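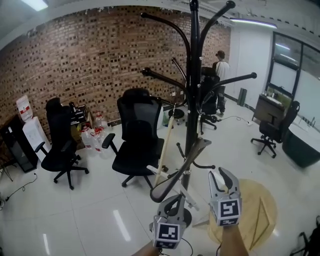
Mavthorpe Two-Hand Set, student release

This data set was collected by the robotics club at Mavthorpe as its project for the school year. It holds demonstrations of everyday two-handed tasks, done by club members with a pair of hand-held grippers in ordinary rooms. The task group called "rack" uses a tall black coat rack with curved hook arms, and a light wooden stick that leans diagonally against it at the start of an episode. Both grippers are gray plastic and carry square black-and-white marker tags. The other groups use the same grippers with different objects.

Release notes are dated February 2022. The first recordings were made the July before, when the club was preparing for the Flusport student competition, and those are not included. They used an earlier finger shape and don't mix well with the rest.

Contents

Task groups: 3 (rack, table, shelf)
Episodes per task group: 50
Operators per episode: 1
Views: head
Language notes: one short sentence per episode, in English

Folder layout

Each task group has its own folder, and each episode has a numbered folder inside it. An episode folder contains the head video, the gripper tracks, the opening width of each gripper over time, and a text file with the language note. Left and right are always the operator's left and right. A few early episodes in the shelf group had them swapped. These were corrected before release, but the original text notes were left alone, so a note may say "left hand" where the track says right. Trust the track.

How the episodes were recorded

The operator stands in front of the object with a gripper in each hand, holds still until the recorder beeps, does the task once, and holds still again. Failed attempts were kept if the operator recovered without putting a gripper down. Otherwise the episode was thrown out and done over.

We did not clear the rooms. Chairs, cables and other people may be in the background, and the light changes with the time of day. Windows and shiny floors gave us trouble with the tags in strong sun – if you see a track jump for a moment and come back, that is the usual cause. The file called flags.txt lists the episodes where we noticed it. We probably missed some.

Processing

Tracks were made with Tilahun, the club's own tag-reading script. It finds the tags in each video image and works out where the gripper is. Short gaps are filled by drawing a straight line between the last good position and the next one. Gaps longer than 2 seconds are left empty and marked as missing, and your loader needs to handle that.

Opening width is given in millimeters. Zero means the fingertips touch. The width was checked against a ruler at the start of every session, and the readings are in the calibration folder.

Suggested split

Use the first 40 episodes of each task group for training and the remainder for testing. Episodes are numbered in a shuffled order, so the split does not follow the recording order. Please keep to it if you plan to compare results with the club's baseline, which is in the Gruvell folder with its own README.

Known problems

The rack group has much less variety in starting position than the other groups. A model trained on it alone learned to reach for the same spot every time, including when the rack had been turned.

Language notes were typed by several members and do not follow one style. "Stick," "rod" and "pole" can all mean the wooden stick, and "pole" is sometimes used for the upright of the rack as well.

Sound was removed from all videos.

Use

The set is free for classes, clubs and research. Do not try to identify anyone who appears in the background. If you publish something based on it, name the Mavthorpe set and say which task groups you used.

Reporting errors

Open an issue with the task group, the episode number and the time in the video. Corrections are collected and go out with the next release. Episode numbers will stay the same – if an episode has to be withdrawn, its number is left empty.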